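Informe de avance, segundo periodo
Club de robótica Chantharasri
Para: Yaowalak Limsakul, programa de becas Workora
De: Oanh Quách, coordinación del club
Fecha: 30 jul 2025

Yaowalak, va el informe con prisas porque el taller cierra esta tarde y quiero dejarlo enviado. Las facturas escaneadas van en correo aparte. Si falta algo me dices.

Resumen rápido
Seguimos con la tarea del organizador de cajones: abrir un cajón, meter la pieza, cerrar. El grupo de alumnos graba las demostraciones a mano con las pinzas y luego entrena el modelo. Grabación, bastante bien. Entrenamiento, con retraso. Presupuesto, dentro de lo aprobado.

Estado por objetivos

1. Puesto de trabajo
Terminado. Tablero blanco, organizador amarillo de cajones transparentes, dos pinzas de mano. En febrero todavía trabajábamos encima de un banco prestado y cada sesión empezaba midiendo otra vez dónde iba todo. Ahora el puesto se queda montado y se gana mucho tiempo. La iluminación sigue siendo mejorable, el fondo de la sala queda muy oscuro y el tablero no recibe la misma luz por todos lados. Mali Mathias está probando con dos lámparas de mesa antes de pedir nada.

2. Grabación de demostraciones
La meta del año son 2000 episodios. Llevamos 1240 grabados, de los cuales 707 ya están revisados y etiquetados. La revisión va más lenta que la grabación, como ya avisamos en el informe anterior. Los alumnos prefieren grabar, lógico. Desde este mes la norma es que quien graba una tanda revisa también la suya, y Syahrul Siregar repasa una muestra.

Criterios de revisión que hemos acordado (los pedías en tu último correo):
- el episodio empieza con los dedos abiertos y sin nada cogido
- el organizador tiene que verse desde las cámaras de las pinzas, aunque sea solo la parte de abajo
- si el organizador se desplaza por un golpe, el episodio se descarta entero
- episodios de mas de un minuto, aparte, se miran al final

3. Material del puesto y estado de las pinzas
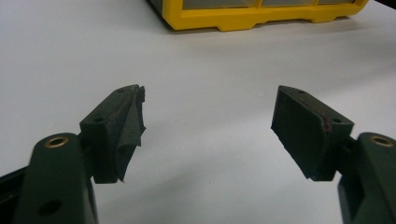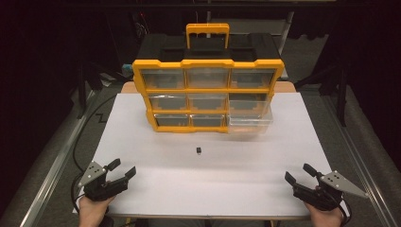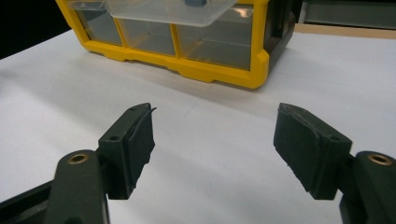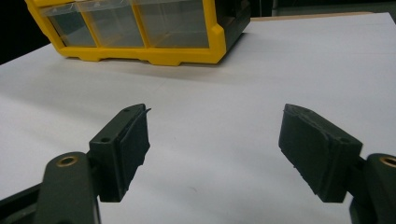 El organizador y las pinzas abiertas, en las cuatro tomas.

4. Mantenimiento
Las almohadillas de los dedos se gastan antes de lo previsto. Bordes deshilachados, y en la primera toma la del dedo izquierdo está bastante arrugada y levantada por arriba. La derecha de esa misma toma aguanta mejor. Sunee Inthanon propone cambiar a una goma más fina de Grollby y recortarla con plantilla en vez de a ojo, que es como lo veníamos haciendo. Pedido hecho, sin fecha de entrega todavia. Mientras tanto tiramos con los recortes que quedan.

Los insertos de latón de los dedos, sin quejas. Los brazos impresos tampoco han dado guerra, tenemos un juego de repuesto en el armario.

Pendiente: sujetar mejor el cable. Con el cable suelto los más pequeños del grupo acaban tirando de él cuando giran la muñeca.

5. Entrenamiento
Aquí vamos mal. El primer modelo se entrenó solo con episodios revisados y llega al cajón, pero al tirar se queda corto o arrastra el organizador entero. Con la fila de abajo le va mejor que con las otras. Syahrul cree que hay demasiados episodios con el organizador en la misma posición. Puede ser. Se va a mover de sitio entre tandas y apuntar la posición en la hoja de sesión.

El equipo de cálculo de Susine nos lo dejan solo por las noches, así que cada prueba es un día perdido si alguien se equivoca en la configuración. Ha pasado ya, dos veces en la misma semana. Ahora la configuración la miran dos personas antes de lanzar.

6. Alumnado
El grupo se mantiene. Las bajas de exámenes se recuperaron casi todas. Mali lleva el turno de iniciación y Sunee el avanzado, y los de avanzado enseñan a los nuevos a manejar las pinzas, cosa que funciona mejor de lo que esperábamos. Las familias preguntan por la demostración abierta; hemos dicho que otoño, sin comprometer fecha.

Cambios respecto al plan
- La demostración abierta pasa a otoño (estaba para el final de este periodo)
- La partida de viaje al concurso queda sin usar. Pedimos pasarla a consumibles: goma, tornillería, filamento
- No compramos el segundo organizador por ahora

Próximos pasos
Cerrar la revisión pendiente. Segundo entrenamiento con posiciones variadas. Cambiar las almohadillas en cuanto llegue la goma, y anotar en que episodio se hizo el cambio, para poder comparar.

Lo que necesitamos de Workora
Respuesta sobre el cambio de partida, a ser posible antes de que empiece el curso. Y confirmar si la memoria final va con el formato antiguo o el nuevo, que en la web están los dos.

Oanh Quách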